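Steamed buns collapse and wrinkle after cooking

Asked by Jolene Grimshaw, January 19, 2025

Plain white buns, yeast dough, steamed 12 minutes. They look full through the lid, then shrink and wrinkle once it comes off. Second proof is 40 minutes at 88 F. What should I change first?

2 answers

Hipólito Quezada
Proof time. 40 minutes at 88 F is too long for a small bun. Stop when the dough feels light and a fingertip dent fills in slowly - usually 20 to 25 minutes. Then turn off the heat and leave the lid cracked for 2 minutes before opening fully.
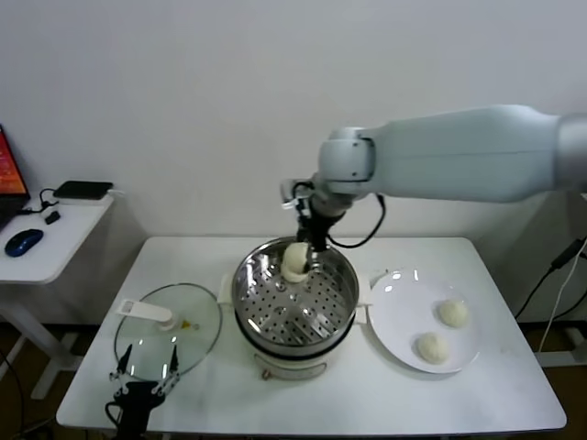 Steamed bun at the rim of an electric steamer pot, perforated tray inside.

Also check for trapped gas. Roll the dough flat and fold it several times before shaping. Large bubbles near the skin give you the blisters.

Aoi Kubo
Could be the flour. I use lower protein, 9 percent or so. Wrap the lid in a towel too, drips leave dents.

Comment from Jolene Grimshaw: Cut the proof to 22 minutes. Much better, still slight wrinkling on two of them.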